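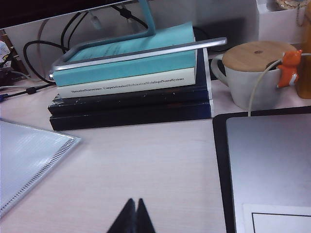 Theoretical Neuroscience, third from the bottom.

I am now in the second month of being a graduate student at Sedside, and most of what I have learned concerns parking. The lot behind Flallance Hall holds 37 cars. The university sells permits for it to anyone with a credit card and a trusting nature. A permit costs $589 for the year and entitles you to drive slowly past the 37 cars and then go park by the river, where it's free.

Flallance itself is fine. It has the kind of heating that was designed as a single decision, made in October and reversed in April, so the seminar room on the third floor is tropical and everyone strips down to a T-shirt by the second slide. My office is on the ground floor and I wear a hat in it. I share it with five other people on a schedule that lives in Cidden, the room booking system, which logs you out if you stop to think.
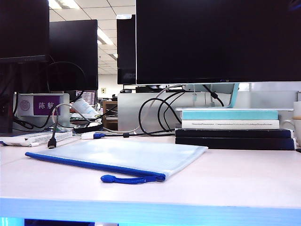
The thing I didn't expect was how much of the program happens in 50 minute pieces. Lectures are 50 minutes, lab meeting is 50 minutes, my advising slot is 50 minutes and starts when the last person's slot ends, so by late afternoon it's 20 minutes with a lot of nodding. I worked in an office for years before this and I thought I knew about meetings. I knew about bad meetings. These are often good, and then they stop in the middle of a sentence and everyone runs across campus.

Then there's the reading. The first week's list had 33 papers on it. I printed them all, like a person from the past, and used up my whole print allowance for the semester by lunch. You can buy more credit, but only at a machine in the basement of the library, and the machine is called Kong. It says so on a label on the front. I asked at the desk and was told it had always been called Kong. It takes coins.
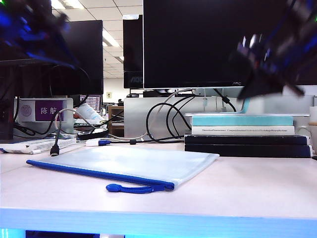 I did read them, for the record. I understood maybe four, and one of those turned out to be for a different course.

February is when we pick our rotation projects. I have a first choice and a second choice and a form to fill out, and the form has to be signed on paper, so I'll be needing quarters.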